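# The quote is the cheap part

Igor Brzozowska keeps two numbers on the whiteboard in his office at Vendach, a computer refurbisher on the edge of an industrial estate. One is 88, the price in thousands of dollars he was first quoted for a robot cell to pull hard drives out of old desktop towers. The other is 87, and he isn't proud of it. It's what he had spent on everything else by the time the cell was allowed near paying work.

"The salesman had a lovely spreadsheet," he says. "It had one row for integration."

I've read a fair few of these spreadsheets now, and they share a certain optimism. The arm costs what the arm costs. The gripper is a line item. Then comes a payback figure, usually under two years, built on the labour of a person who apparently does nothing all day but the one task being automated.

Brzozowska's technicians test power supplies, argue with couriers and sort the mystery cables at the bottom of every pallet. Taking over drive removal freed up part of each of their days. It did not free up a salary.

Then there are the fixtures. Desktop cases come in more shapes than any planner wants to admit, and each family of case needs something to hold it in the same spot every time. Vendach budgeted for 6. Jocelyn Cormier, who runs the bench, stopped asking for approval somewhere past that and just started printing them.
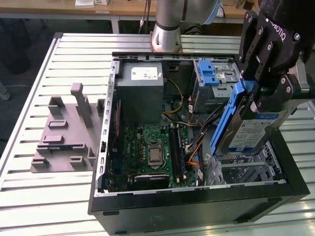

Cormier's advice to anyone with a budget meeting coming up is to bring the ugliest stock they've got to the supplier's demo. Harahap, which bid for the job and lost, wanted to show her a clean case it had chosen itself. She asked for 45 minutes with a pallet of hers instead. The meeting was rescheduled and never happened.

Darnireo, which won, at least let her try. Its support contract renews each September at a price that wasn't in the first quote either.

Would they buy it again? Cormier says yes, at the real price. Brzozowska says he'd rent for a year first, and he has a brochure from Gikum on his desk offering just that. He hasn't found the integration row in it yet.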